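Reporting Hate Incidents in Esirgate: Observations on the New District Procedure

The revised procedure came into force in January, and I have now had the opportunity to read it in full.
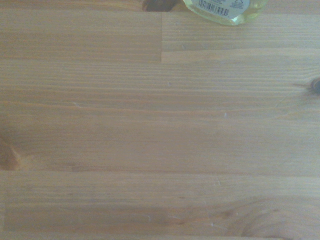
Ilona Veres wrote to me, before I had finished my first draft, that the procedure would change very little unless the people receiving the reports were trained to recognise what they were being told. She had read the same papers and had reached the section on training well before I did. It occupies less than a page.

I have some sympathy with her view, although I do not share it entirely. The purpose of this post is to set out what the district has adopted, what it has left to a later date, and where residents may wish to make their opinions known.

What has been adopted

Until the end of last year, a person in Esirgate who had been abused or threatened on account of race, religion, disability or sexual orientation could report the matter in one of two ways. The first was to attend the district office in person during working hours. The second was to complete a paper form, available from the same office, and to return it by post. Reports made by telephone were noted but did not receive a reference number, and consequently did not appear in the annual figures.

Under the new procedure a report may be made by telephone, online, in person or through a recognised community organisation. Every report receives a reference number, whichever route is used. The district undertakes to acknowledge each report within 7 days and to give the person a named contact. Where the report concerns a possible criminal offence, it is passed to the police with the consent of the person making it, except where there is an immediate risk to life.

The form itself has been shortened. The previous version ran to 64 questions, many of them concerned with the status and documents of the person reporting. The present version has 15. The question on immigration status has been removed altogether, and I consider this the most important single amendment in the document.

Anonymous reports are also accepted. They will be recorded and used to identify patterns, although no individual reply can be given.

The matter of language

The procedure states that the form and the accompanying guidance will be made available in the languages most commonly used in the district. It does not name them. When Levente Borbély raised this at the public session, the answer given was that a list would be drawn up following consultation. No period for that consultation was stated, and I have not been able to find one in the published papers.

This is a serious gap. Families in the streets between Plovia and the old station include many older residents who speak English with difficulty or not at all. A son or daughter often interprets for them in dealings with the authorities. It is one thing to ask a child to explain a water bill – it is quite another to ask that child to repeat, word for word, what was shouted at a grandparent at a bus stop. Professional interpretation by telephone is mentioned in the annex, where it is described as available "where resources permit". I would ask the district to delete those three words.

Recognised organisations

A second matter concerns the organisations permitted to receive reports on the district's behalf. Two have been recognised so far, Nurimetti and the Somogyi Centre. Both have long experience and are trusted by those who use them. Both are also situated in the north of the district, within a short walk of one another. Residents of the southern estates would have to take two buses to reach either.

I put this to Gyula Kiss, who replied in writing that applications from further organisations would be welcomed and that the criteria had been kept deliberately simple. I have examined the criteria. An applicant must hold insurance, nominate a responsible person, keep records securely and attend a half-day briefing. These are reasonable requirements for an established body. They are less easily met by a small congregation or a tenants' group with no paid staff, and the grant available to cover the cost is limited to £400 for each organisation. A congregation which already keeps a hall open and heated through the winter may well decide that it cannot take on more.

Training and publication

I return to the point made by Ilona Veres. The procedure requires that all front-line staff "receive appropriate training", but it sets neither a minimum length nor a date by which the training must be complete. It does not say whether people who have themselves made reports will be invited to contribute. Veronika Bárány, speaking from the floor at the same session, asked that they should be, and her request was recorded in the minutes without a response.

On publication the position is better. Figures will appear every quarter, divided by type of incident and by area, with safeguards to prevent any person from being identified. A rise in the first year should be expected and ought not to cause alarm. When reporting becomes easier, more people report, and the figures begin to resemble what residents have known for some time.

Belmiro Quintela has suggested to me that the quarterly figures should also show how many reports led to some form of action, and of what kind. I agree with him. A person who reports an incident and hears nothing further is unlikely to do so a second time.

How to comment

Written comments on the operation of the procedure may be sent to the district office by post or left at the enquiry desk in a sealed envelope. Comments concerning languages should be marked as such, as they are being handled separately. Those who prefer to speak may register at the door before the next public session, which begins in the early evening – speakers are heard in the order in which they sign.

I intend to submit comments on interpretation, on the southern estates and on the training requirement, and will publish the text on this site once it has been received.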